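第四章 任务示教
4.3 盘中抓取与放置任务的示教

适用范围:Stoltcombe 系列单臂工作站,配平行双指夹爪,使用 Calado 示教软件。
文件状态:受控
发布日期:2022年8月26日,星期五

本节规定以手动拖动方式和遥控方式,对“从盘中抓取物体”及“将物体放入盘中”两类桌面任务进行示教的操作步骤。操作人员应在完成4.1节(安装与上电)和4.2节(坐标系标定)规定的全部内容后,方可执行本节操作。

4.3.1 示教方式的选择

手动拖动示教由操作人员直接握持机械臂腕部,引导其完成动作。控制器在此过程中仅补偿重力和关节摩擦,并连续记录各关节位置及夹爪开度。该方式适用于路径简短、工作区可安全进入的任务。

遥控示教由操作人员在工作区以外使用手持操纵器控制机械臂。控制器将操纵器的位移按比例映射到末端,夹爪开度由扳机行程决定。凡任务中包含易碎器皿、狭窄间隙或需要同时记录相机图像的,应采用遥控示教。手动拖动时操作人员的手臂会进入相机视野,所得图像不宜用于训练依赖视觉的策略。

同一任务的示教记录应采用同一种方式采集。确需混用时,应在 Calado 中建立2个独立的数据组,不得将两种方式的记录保存在同一数据组内。

4.3.2 示教前的准备

1. 检查夹爪手指及指端衬垫。衬垫有开裂、翘边或明显污迹的,应予更换,并按4.2节重新设定夹爪零位。

2. 检查外部线缆。手动将腕部关节转至任务所需的两侧极限,确认线缆在整个行程内既未绷紧,也未与夹爪或桌面上的物品发生接触。

3. 擦拭盘具底部和台面,确认盘具放置平稳,按压盘沿时无翘动。

4. 布置任务所涉及的物品。沥水架、立放的餐盘等背景物品应保留在实际使用时的位置,不得为便于操作而临时移走,但应确保机械臂的预定路径与其保持安全距离。

5. 打开 Calado,在“任务”菜单中选择“新建任务”,填写任务名称、物体类别和容器类别。任务名称一经保存不可更改。

6. 在“安全”页面中设定工作区下边界。下边界应以台面为基准,不得以盘沿为基准,否则夹爪将无法进入盘内。

7. 将末端速度倍率设为不高于面板所示的“示教”档。首次操作本设备的人员应使用“低速”档。

注:控制器固件低于73版的,“安全”页面不提供台面基准选项。此类设备应先按附录二完成升级,再执行本节操作。

警告
急停按钮应始终处于操作人员伸手可及之处。采用遥控示教时,除操作人员外,应另有一人在工作区旁值守,值守人员不得兼任其他工作。

4.3.3 手动拖动示教

1. 按下腕部的使能键并保持。机械臂进入随动状态后,应能以较小的力平稳移动。若机械臂自行下沉或上浮,应立即松开使能键,核对末端负载参数。

2. 将机械臂引导至起始位姿。起始位姿应位于盘具上方,夹爪完全张开,指端朝下。

3. 在 Calado 中点按“开始记录”。系统发出提示音后,方可移动机械臂。

4. 沿接近竖直的方向引导夹爪下降,使两指分别位于物体两侧。下降过程应连续,中途不宜停顿。需要停顿以观察间隙的,应放弃本条记录,待熟悉路径后重新开始。

5. 短按夹爪键,使夹爪闭合。待夹持状态显示为“已接触”后,再进行提升。

6. 竖直提升物体,直至其底部高出盘沿,然后移向目标位置。不得在物体底部低于盘沿时横向移动。

7. 到达目标位置后下降,待物体底部得到支承,再按夹爪键张开手指。

8. 竖直退回至安全高度,点按“结束记录”,最后松开使能键。

注意
手动拖动时,应握持腕部壳体的指定区域。禁止握持夹爪手指、线缆或外装支架。握持线缆引导机械臂可能造成接头松脱,且会在记录中引入无法修正的抖动。

4.3.4 遥控示教

1. 确认手持操纵器已与控制器配对,且操纵器的朝向与机械臂基座的朝向一致。操作人员面向机械臂站立的,应在“映射”页面选择“对向”,以免左右方向颠倒。

2. 按住离合键,缓慢移动操纵器,确认末端的运动方向与预期相符。方向不符时,松开离合键并返回第1步。

3. 将末端移至起始位姿,点按“开始记录”。

4. 将夹爪移至物体上方,利用相机画面和直接观察两种途径核对对准情况。单一相机画面不能可靠反映手指与物体之间的前后距离。

5. 下降至抓取高度。临近台面时,应将位移比例切换至“精细”。

6. 缓慢扣动扳机,使两指逐渐靠拢。手指一侧先行接触物体时,应暂停闭合,向接触一侧微调末端位置,使两指受力趋于一致,然后继续闭合。

7. 完成提升、移动和放置动作,要求与4.3.3第6步至第8步相同。

8. 松开离合键,点按“结束记录”,并将操纵器放回支架。

注:操作过程中手臂行程不足时,可松开离合键,将操纵器移回舒适位置后再次按下。离合期间末端保持不动,系统会将该段静止时间自动标出,由审核人员决定是否剪除。

4.3.5 圆形物体在浅盘中的抓取要点

苹果等近似圆形的物体在浅盘中容易滚动,且盘沿限制了手指可进入的角度。对此类物体进行示教时,除遵守前述步骤外,还应符合下文各项要求。

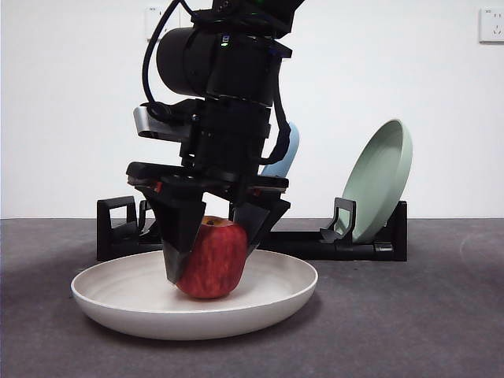 邵允恒
Drasiteck 示教应用工程师,Brullholm 技术文档室

白色浅盘中的红苹果由夹爪两指自两侧接触,一侧手指沿苹果侧面伸至盘面,另一侧手指抵靠在苹果的肩部。操作人员在遇到两指接触高度不同的情形时,应先判断物体是否仍由盘面支承,再决定继续闭合或重新对准。物体尚未离开盘面时,允许以小幅调整改善夹持;物体一经提起,不得再以张开手指的方式进行调整。

(1)接触高度。两指应尽可能接触物体最大直径处或略低于该处的位置。仅接触上部时,闭合力会将物体向下压向盘底,提升时容易滑脱。受盘沿限制无法降低手指的,可绕竖直轴转动腕部,选择盘沿干涉较小的方向重新接近。

(2)指端与盘面。指端可以轻触盘面,但不得对盘面持续施加下压力。“末端受力”读数在手指停止下降后仍继续上升的,应立即抬升末端。对陶瓷、玻璃等易碎盘具,下压力限值应在“安全”页面中单独设定。

(3)偏心放置。物体不在盘具中央时,应以物体为对准基准,不得以盘具中心为基准。示教过程中不得用手将物体拨回盘中央;确需调整物体位置的,应结束并删除当前记录后再行调整。

(4)物体滚动。手指接触后物体发生滚动的,可跟随其移动并再次对准。此类动作属于有效的纠正示范,应予保留,并在备注栏标记“含纠正”。物体滚出盘外的,应结束记录并标记为“失败”。

(5)夹持力。对水果等表面易受损的物体,夹持力应从“低”档开始,逐档提高,以提升时不发生滑动为准。更换物体后,应重新确认夹持力档位。每批示教结束后应检查物体表面,出现压痕的物体不得继续用于示教。

(6)背景物品。机械臂后方设有沥水架或立放餐盘时,手指张开的方向应避免朝向该类物品。夹爪张开后的外缘宽度大于指端间距,操作人员不得仅凭指端位置判断间隙。

4.3.6 示教条数与变化范围

每项任务应采集不少于100条有效记录。标记为“失败”的记录不计入有效条数,但应保留在数据组中,供后续分析使用。

记录之间应有适当变化。变化内容包括物体在盘中的位置、物体的朝向、盘具在台面上的位置以及机械臂的起始位姿。每次只宜改变其中一项,并在变化后连续采集数条记录,再进行下一项变化。

灯光条件和相机位置在同一数据组内应保持不变。相机受到碰撞或被移动的,应停止采集,重新执行4.2节的相机标定,并新建数据组。

操作人员感到疲劳时应暂停采集。疲劳状态下所作的示教常表现为接近速度不均、停顿增多及夹爪提前闭合,此类特征会被策略一并学习。

4.3.7 记录的审核

1. 在 Calado 中打开“回放”页面,选择待审核的记录。

2. 以正常速度完整播放一次,确认动作连贯、物体最终位置符合任务要求。

3. 逐段查看夹爪开度曲线。闭合阶段曲线应平稳下降并稳定于某一数值;出现反复开合的,应结合图像判断是否属于有效纠正。

4. 核对图像与关节数据的时间对应关系。两者出现可察觉的错位时,该条记录应判为无效。

5. 对合格记录点按“接受”,对不合格记录点按“退回”并填写原因。退回原因不得留空。

6. 审核应由2名人员分别进行,其中一人不得为该条记录的操作人员。意见不一致的记录暂存于“待定”目录,不参与训练。

4.3.8 试运行

首次以学习所得的策略驱动机械臂时,应使用“低速”档,并将工作区内的易碎器皿更换为不易破损的替代品。操作人员应手持使能装置,在以下任一情形出现时立即松开:

末端偏离示教中曾出现的区域;
手指在未对准物体时开始闭合;
指端对盘面施加持续压力;
物体在盘沿以下高度被横向拖动;
机械臂在接触物体后长时间无动作。

松开使能装置后,机械臂将保持当前位置,夹爪维持当前开度。取下被夹持的物体时,应先以一手托住物体,再在面板上点按“缓慢张开”。不得强行将物体从手指间抽出。

试运行中出现上述情形的,应记录当时的物体位置和起始位姿,并针对该条件补充示教。补充的记录应存入原数据组,在备注栏标记“补充”,并按4.3.7重新审核。

4.3.9 常见异常及处理

现象:随动状态下机械臂移动沉重。
处理:检查末端负载参数是否包含夹爪及外装支架的质量;检查线缆是否受到牵拉。

现象:遥控时末端动作滞后。
处理:关闭 Calado 中不需要的预览窗口;检查操纵器电量及接收端位置。滞后仍存在的,不得继续采集。

现象:夹爪闭合后未显示“已接触”。
处理:确认物体尺寸不小于夹爪最小夹持宽度;重新设定夹爪零位;检查指端衬垫是否移位。

现象:下降途中触发工作区下边界停机。
处理:核对下边界是否以台面为基准。严禁以关闭边界保护的方式继续操作。

现象:提升时物体滑落回盘中。
处理:结束记录并标记为“失败”;检查接触高度及夹持力档位;用干布清洁衬垫和物体表面后重新采集。

现象:回放时物体位置与记录图像不符。
处理:确认回放前已按首帧图像恢复物体与盘具的位置。关节回放不具备视觉修正功能,不能适应物体位置的变化。

4.3.10 作业结束

1. 将机械臂移至收纳位姿,夹爪半闭合。

2. 在 Calado 中点按“关闭任务”,等待数据写入完成的提示出现后,方可关闭控制器电源。

3. 清理台面及盘具上的残留物。用于示教的食品不得再供食用。

4. 在设备使用登记表中填写任务名称、有效条数及异常情况,并由操作人员签字。

数据的导出与备份见4.4节。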